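Ticket: Second-floor vending machine takes payment, some rows don't drop
Site: Aaltonen building, break room
Opened by: Venla Salminen
Assigned to: Khoa Hồ
Priority: normal
Status: monitoring

Venla Salminen, 8:40 am
Machine charged my card and the coil turned but nothing fell. Tried again, same thing. Two other people on our team had it happen last month, both on the snack side. Drinks are fine. Can I get the two charges refunded?

Khoa Hồ, 9:15 am
Refund request sent to Nokura, they handle the card reader. Which row was it? Please also say what kind of packaging, long or square, foil or clear. The coils on this model are set for one pack width and the last fill may have mixed them.

Venla Salminen, 9:52 am
Row 7. I don't know what was in it before.
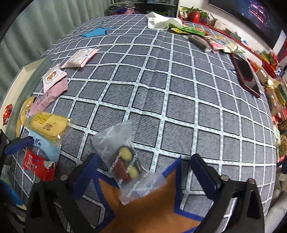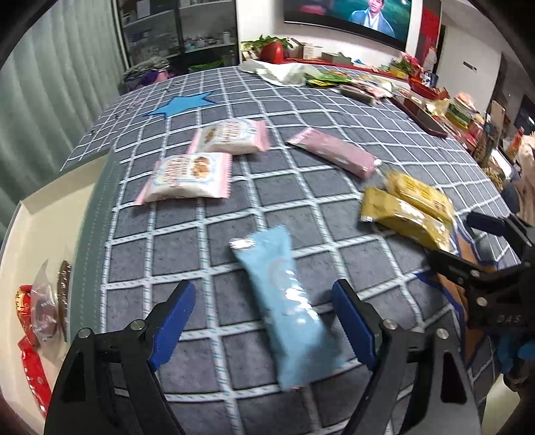
Snack packets on the break table: the "DadTalk" one first, the light blue one second.

Khoa Hồ, 10:30 am
Thanks. On site now. Error log has no motor fault for row 7, so the board thinks every vend completed. Drop sensor was set to OFF in the service menu. That explains the charges — with the sensor off it never checks for a drop and never cancels the sale.

Steps done:
Turned drop sensor ON, timeout left at default.
Cleaned sensor window with a dry cloth.
Emptied row 7, turned the coil end a quarter turn clockwise, refilled.
Test vends, row 7: first one dropped, second hung on the coil end. Sale canceled correctly on the second.

Gervasio Toledo, 1:05 pm
The sensor was turned off in November when it kept canceling good sales. Posar was going to send a new sensor board and I never saw it arrive. Part is listed under the Vatodmont contract, limit 600 per visit, so no approval needed.

Khoa Hồ, 1:20 pm
Board ordered. Swapped the row 7 coil for a wider one from the spare kit. Test vends repeated, no hang. Leaving the sensor ON until the new board comes. If a good sale gets canceled, add the row number and time to this ticket.

Venla Salminen, 3:45 pm
One refund showed up, the other is still pending.

Khoa Hồ, 3:50 pm
Asked Nokura about the second one. Keeping this open.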